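Surkstead Household Small Goods Wordlist

README, release 2
Last updated 20 Aug 2018
Maintained by Carleen Rutherford. Questions about labels go to Huguette Dufour.

What is in this package

Surkstead is a wordlist of everyday names for small things kept at home: toiletries, makeup, sewing supplies, stationery, kitchen odds and ends. Each entry gives a plain name, any other names people use for the same thing, a short definition, and a note on where the name tends to cause trouble. The list was put together for people who write inventories, moving checklists, insurance schedules and catalog text, and who need to call the same thing by the same name from one page to the next.

The wordlist is in American English. Spellings from other varieties are kept as alternates where contributors sent them in, but they are never the main entry.

Files

entries.csv -- the main table, one row per name
alternates.csv -- other names, each pointing back to a main entry
groups.csv -- the 21 groups used to sort the entries
notes.txt -- longer notes on disputed names
CHANGES.txt -- what moved between releases
LICENSE.txt

All files are UTF-8 with Unix line endings. Commas inside a field are protected with double quotes. There are no blank rows.

Columns in entries.csv

id: a short code that does not change between releases. If an entry is dropped, its code is retired and not used again.
name: the main name, lowercase unless it is a proper name.
group: one value from groups.csv.
definition: a single sentence, no period at the end.
form: solid, liquid, powder, paper, cloth or mixed. This refers to the contents for anything sold in a container.
container: yes, no or either.
status: settled, open or retired.

How the names were chosen

The first draft came from household inventories that people in Rirnmont agreed to share. Names of people and street addresses were taken out before anyone on the project read the lists. Huguette then merged spellings and marked every name that two or more writers had used for different things.

Where there was a clear favorite, it became the main entry. Where there was not, we picked the shorter name and set the status to open. Brand names are not used as main entries even when most writers used one. They go in alternates.csv with the flag "brand".

The toiletries group

This group gave us more work than any other, and most of the open entries are in it. Writers used "tube" for a squeeze tube, for a rigid tube with a wand in it, and for a twist-up stick. In release 2 these are three entries: squeeze tube, wand tube and stick. "Lip gloss" and "liquid lipstick" are kept apart because the inventories kept them apart, though we could not find a rule that all the writers followed.
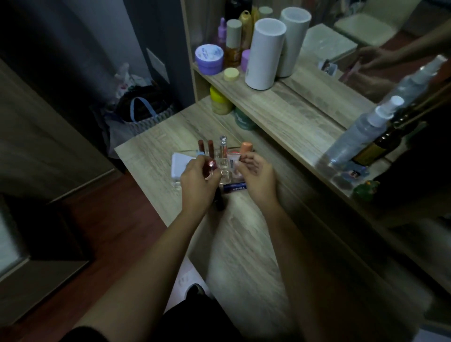
Lip products in a clear organizer, with a lip balm stick in front. See entries under toiletries/lips.

"Compact" means a flat hinged case, with or without a mirror. Some writers used it for any flat round item. If you are not sure, use "flat case", which carries no claim about the hinge.

"Vial" and "bottle" overlap. We use vial for a narrow glass container that holds less than a tablespoon. "Jar" is for anything with a mouth nearly as wide as its base.

Containers that hold other containers

Organizer, caddy, tray, bin and box were used almost at random in the source lists. The working rules in this release are:

organizer: has fixed compartments and an open top
caddy: has a handle
tray: sides lower than the things it holds
bin: one open space, taller than a tray
box: has a lid

Drawer inserts are listed as organizers. Imai, the inventory template many of our contributors started from, calls all of these "holder", so that word appears as an alternate for all 5.

When you list the contents of an organizer, list the organizer first and indent what it holds. Do not record the order of the compartments. It changes too often to be of use. 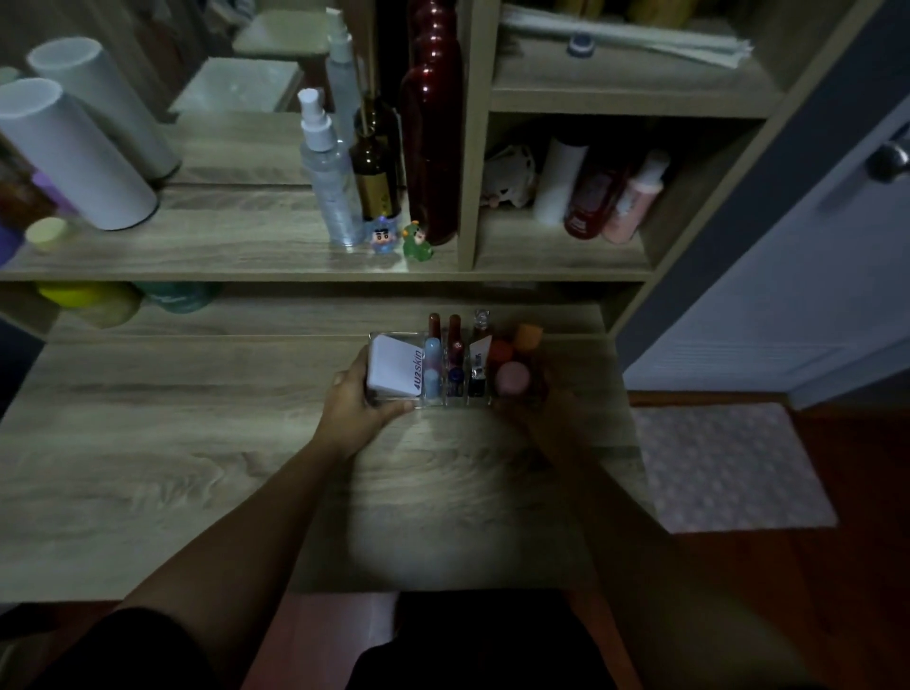

Clear cosmetic organizer with mixed contents. Group: toiletries.

Known problems

The sewing group is thin. Only a few of the inventories covered sewing supplies in any detail, and "notions" is used as a catch-all more than we would like.

Stationery has duplicate entries for binder clip and bulldog clip. They will be merged once the definitions are agreed on.

The form column is not reliable for sponges and wipes, which appear as cloth in some rows and mixed in others.

Some alternates point to retired codes. The Rumis import script skips these without a warning, so check the row count after loading.

Changes planned

Carleen expects to send out the kitchen group for review in June. Batteries and small electrical items are also planned, with no date set.

Sending corrections

Please send one correction per message, with the entry code in the subject line. Say what you call the thing and where you are from. Photos are welcome but should not show mail, prescriptions or faces.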